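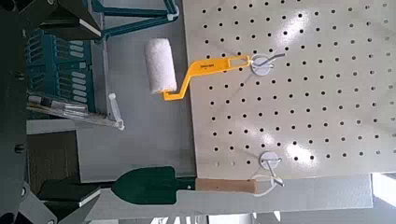 Kursblatt 2: Werkzeuge von der Lochwand nehmen und zurückhängen

Im ersten Teil haben wir den Arm aufgebaut und die Achsen kalibriert. Heute geht es um die Lochwand in unserer Werkstatt Perstead und um die Frage, wie der Greifer ein Werkzeug vom Haken nimmt, ohne dass er die Wand berührt. Wir beginnen mit zwei Fällen, die sehr verschieden sind. Die Farbrolle hängt mit dem Schlitz ihres gelben Griffs direkt über dem Drahthaken. Die Pflanzkelle hängt dagegen an einer dünnen weißen Schnur. Eine Schnur gibt nach, deshalb muss man für die Kelle einen anderen Weg programmieren als für die Rolle.

Begriffe, die wir heute benutzen:

Anfahrpunkt: die Position vor dem Werkzeug, an der der Greifer offen wartet.
Griffpunkt: die Position, an der die Finger schließen.
Aushängeweg: die Bewegung vom Haken weg, zuerst nach oben, danach nach vorne.

Bei uns liegt der Anfahrpunkt 139 mm vor der Wand und der Griffpunkt 108 mm. Diese Werte gelten nur für den Arm mit den langen Fingern, den Gunārs Sepp im Januar umgebaut hat. Wer mit den kurzen Fingern arbeitet, soll bitte neu messen und die Werte in die Datei eintragen.
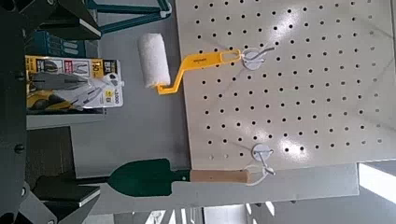 Warum fährt der Arm nicht gerade nach vorne, wenn er das Werkzeug gegriffen hat?
Der Haken ist am Ende gebogen und hält das Werkzeug fest. Zieht man gerade, dann biegt sich der Haken, oder das Werkzeug rutscht aus den Fingern. Man hebt also zuerst, bis die Öse frei ist, und fährt erst danach zurück.

Für die Aufgabe arbeiten Sie zu zweit. Eine Person führt den Arm von Hand und speichert die Punkte, die andere bleibt am Notaus. Speichern Sie nach jedem Punkt. Das Steuerprogramm Pelent behält die Punkte nicht, wenn man das Fenster schließt, und Zarmeena Jatoi hat so schon einen ganzen Nachmittag verloren.

Die Geschwindigkeit bleibt am Anfang bei 400 mm pro Minute. Das ist sehr langsam, aber man sieht dabei gut, in welchem Moment die Last vom Haken auf die Finger übergeht.

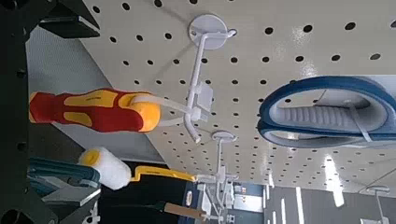

Erst wenn der Weg fünfmal hintereinander ohne Fehler gelaufen ist, darf die Geschwindigkeit verdoppelt werden. Notieren Sie bei jedem Versuch den Griffpunkt und das Ergebnis, auch wenn der Versuch schlecht war.

Das Zurückhängen üben wir zuerst mit der Rolle. Die Kelle kommt später dran, weil die Schnur beim Einhängen pendelt und man eine Wartezeit einbauen muss. Kulsoom Mughal hat dafür einen Vorschlag gemacht, den wir in der nächsten Stunde ausprobieren.

Bitte bringen Sie Ihr Protokoll mit. Fragen zum Programm beantwortet Gediminas Vanags.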